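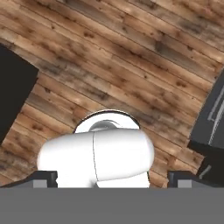 Pistness, 2 April 2020

The arm that Gwendolyn Mbeki looks after has never gotten a drop of water on it. It lives in a simulated kitchen, on a server at Van Dusen, and she has been its mechanic (her word, and she is fond of it) since January. She keeps a notebook for it, the way her uncle kept one for his truck, and the first thing she showed me was a page headed "wrist," with 13 lines crossed out.

I had supposed that a machine made of numbers would stay the way you left it. Not so! Somebody updates the physics software, a joint limit gets rounded off, and the next morning the fingers close a little short of the cup. So she starts every shift with a slow check, one joint at a time from the shoulder up, and then opens and shuts the gripper 10 times while she watches the pads.
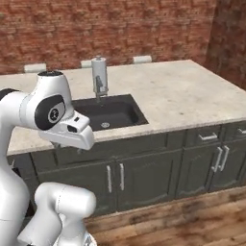 Calibration is the part she loves, and she talks about it the way other people talk about bread. The arm has to agree with the room on where everything is, and she likes to settle that at one fixed spot before trying any others. The sink is a good place for it – a black basin in a pale counter, with a hard front edge to bring the hand up to. She nudges the hand in, reads the gap, writes it down, backs off and comes in again from the other side. If the two readings differ, she goes back to the wrist, and if the wrist is fine she goes down to the elbow, grumbling cheerfully the whole way. Run 3,014 took her most of an afternoon and ended with one changed digit.
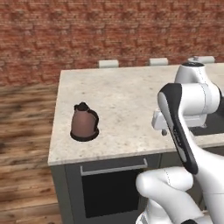
Gus Rosenthal thinks she is too patient with it. He would wipe the settings and load a clean copy every night, he told me, and "let the computer do the fussing," and he has said so often enough that she now finishes the sentence for him. Her answer is that a clean copy brings back the old mistakes along with the old numbers. They were still at it, quite happily, when I went to find my coat, and she had already turned to a new page and written "elbow" at the top.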